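3. 연구 방법

3.1 조사 대상 사업장

본 연구는 소음 작업장에서 귀마개의 보관 및 지급 방식이 작업자의 착용 지속에 어떤 영향을 미치는지를 살펴보았다. 조사 대상은 금속 가공업체 Jilley와 목재 가공업체 Palumbo의 두 사업장이며, 두 곳 모두 청력보존 프로그램을 운영하고 있다. Jilley는 프레스와 연삭 공정이 같은 건물 안에 있고, Palumbo는 절단 공정이 별도 동으로 분리되어 있다. 조사는 11월 한 달 동안 주간 근무조를 대상으로 이루어졌다. 야간 근무조는 인원 변동이 잦아 제외하였다.

참여에 동의한 작업자는 두 사업장을 합하여 35명이었다. 이 중 청력 관련 질환으로 치료를 받고 있는 작업자는 없었으며, 전원이 일회용 폼형 귀마개를 주 보호구로 사용하고 있었다. 귀덮개를 병용하는 작업자도 있었으나 병용 여부는 분석 변수에 넣지 않았다.

3.2 지급 방식의 구분

선행 연구에서는 보호구의 차음 성능이나 착용 교육의 효과를 주로 다루었고, 지급 지점의 형태는 부수적인 조건으로만 기술되는 경우가 많았다. 그러나 현장에서 귀마개를 다시 꺼내 써야 하는 순간은 교육 시간이 아니라 휴식 직후, 식사 직후, 설비 정지 후 재가동 시점에 집중된다. 이때 보관함의 위치와 여닫는 방식이 재착용까지 걸리는 시간에 관여할 것으로 보았다.

지급 방식은 대용량 상자에서 직접 집어 가는 개방형, 벽면 디스펜서에서 한 쌍씩 받는 배출형, 칸이 나뉜 서랍에 소분해 두는 서랍형으로 구분하였다. 개방형은 두 사업장에서 이미 쓰고 있던 방식이다. 배출형에는 Droltier의 벽걸이 디스펜서를 사용하였고, 서랍형에는 시중의 소형 부품 정리함을 사용하였다.
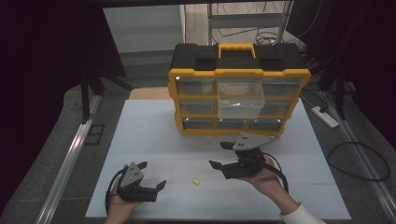
각 방식은 사업장별로 9일씩 적용하였으며, 적용 순서는 두 사업장에서 서로 다르게 하였다. 방식이 바뀌는 첫날에는 작업 시작 전 조회에서 변경 사실만 안내하고 착용에 관한 별도의 교육은 하지 않았다. 교육 효과가 지급 방식의 효과와 섞이는 것을 피하기 위해서이다. 귀마개 제품은 전 기간 동일한 것으로 통일하였고, 크기는 작업자가 평소 쓰던 것을 유지하였다.

3.3 측정 항목

주 측정 항목은 휴식 종료 후 재착용까지의 시간과 근무 중 미착용 시간의 비율이다. 재착용 시간은 작업 구역 출입문을 통과한 시점부터 양쪽 귀마개 삽입을 마친 시점까지로 정의하였다. 관찰자는 한 구역에 2명씩 배치하였고, 두 관찰자의 기록이 크게 어긋나는 사례는 분석에서 제외하였다. 한 작업자에 대한 연속 관찰은 최대 30분으로 제한하였다. 관찰이 길어지면 작업자가 관찰자를 의식하여 평소보다 착용을 오래 유지하는 경향이 예비 조사에서 확인되었기 때문이다.

보조 항목으로 바닥에 떨어진 귀마개의 회수 빈도와 재사용 여부를 기록하였다. 일회용 제품이라도 한 근무일 안에 여러 차례 뺐다가 다시 끼우는 경우가 많고, 이 과정에서 손에 묻은 절삭유나 분진이 폼 표면으로 옮겨 갈 수 있다. 떨어진 제품을 털어 다시 쓰는 행동은 위생 지침상 금지되어 있으나 두 사업장 모두에서 관찰되었다.
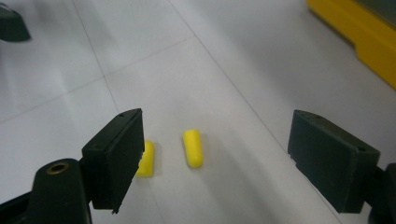
익명으로 처리된 Jilley의 한 참여자는 면담에서, 떨어뜨린 것을 버리고 새것을 가지러 가려면 통로를 한 바퀴 돌아야 하니 바쁠 때는 그냥 주워 쓰게 된다고 답하였다. 서랍이 작업대 가까이에 놓인 기간에는 그럴 일이 줄었다고도 하였다. 같은 취지의 응답은 Palumbo에서도 나왔으며, 이 경우 문제로 지적된 것은 거리보다 대기 줄이었다. 식사 직후 디스펜서 앞에 사람이 몰리면 줄을 서지 않고 오전에 쓰던 것을 주머니에서 꺼내 쓴다는 것이다.

3.4 면담과 자료 처리

면담은 각 방식의 적용이 끝난 다음 근무일에 반구조화된 형식으로 실시하였다. 질문은 꺼내기 쉬운 정도, 청결하다고 느끼는 정도, 남은 수량을 알아보기 쉬운 정도를 포함하였다. 응답은 녹음 후 전사하였고, 두 명의 연구자가 독립적으로 부호화한 뒤 불일치 항목을 협의로 조정하였다. 관찰 기록의 입력과 정리에는 Ileteck의 현장 조사용 서식을 사용하였다.

청결에 대한 인식은 보관함의 형태뿐 아니라 낱개 제품이 놓이는 면의 상태에도 좌우되었다. 작업대 위에 쇳가루나 톱밥이 남아 있으면 작업자는 그 위에 놓였던 귀마개를 다시 쓰는 것을 꺼렸으나, 닦아 둔 면 위의 제품에 대해서는 거부감이 낮았다. 다만 눈으로 본 상태와 실제 오염도가 일치한다고 볼 근거는 없으므로 본 연구에서는 이를 인식 변수로만 취급하였다.
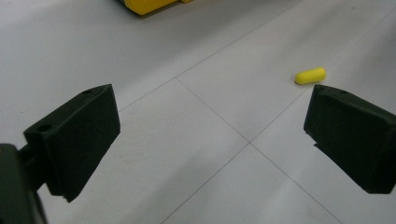

그림 1. (a) 밝은색 면 위에 놓인 노란색 폼형 귀마개로 보이는 제품

서랍형에서는 투명한 서랍을 쓰는 것이 잔량 확인에 유리하다는 의견이 많았다. 반면 장갑을 낀 상태에서는 작은 서랍의 손잡이를 잡기 어렵다는 불만이 있었고, 일부 작업자는 서랍을 열어 둔 채 자리를 떠났다. 열린 서랍에는 분진이 들어갈 수 있어 서랍형의 위생상 이점이 줄어든다. 이에 따라 서랍의 개폐 상태를 점검 항목에 추가하였으며, 추가 이전의 기록은 해당 항목을 결측으로 처리하였다.

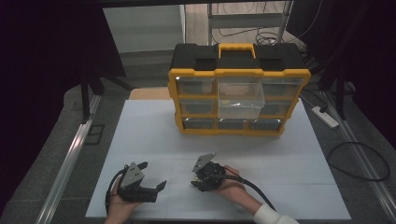
그림 1. (b) 투명 서랍이 3행 3열로 배열된 부품 정리함. 가운데 서랍이 앞으로 나와 있음

재착용 시간은 분포가 오른쪽으로 치우쳐 있어 로그 변환 후 분석하였다. 지급 방식과 적용 순서를 고정효과로, 작업자를 임의효과로 둔 선형혼합모형을 사용하였고 사업장은 공변량으로 포함하였다. 미착용 비율은 관찰 시간으로 가중하였다. 표본이 작으므로 사업장과 지급 방식의 상호작용은 탐색적으로만 검토하고, 그 결과는 4장에서 주 분석과 구분하여 제시한다.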